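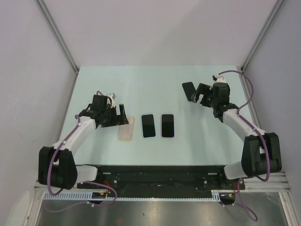 Ticket 2391 was opened in March by Katherine Castaño, Facilities Records, Moltham campus, and concerns repeated sign-in failures on the Brellano room booking system. Staff reported that a reservation made on a desktop computer did not appear on a phone using the same account. The fault was confirmed by the Service Desk on the first attempt. Users with several devices are asked to set them side by side on a flat surface, as with the three phone-shaped objects in a row on the pale green tabletop, and to compare the booking reference on each screen before submitting a report.

Home | Service Desk | Open Tickets | Known Issues | Contact

Status: Resolved, under observation
Assigned to: Lama Nimri, Application Support

9:10 a.m. Account permissions reviewed. No errors found.

9:45 a.m. Server log examined. The Farah directory service was returning an expired session token to mobile clients. A total of 167 accounts were affected, all in the Trosau building group.

11:20 a.m. Session lifetime reset to 30 minutes. Cached tokens cleared for the group.

1:05 p.m. Ms. Castaño reports that bookings now match on both devices. Two duplicate reservations for the second-floor meeting room remain and must be canceled by the room owner.

Users who still see an outdated booking should sign out on all devices, close the application, and sign in again. Passwords do not need to be changed. Further reports should quote the original ticket number.

Last updated: March, 4:30 p.m.

Contact the Service Desk | Copyright Moltham Information Services | Back to top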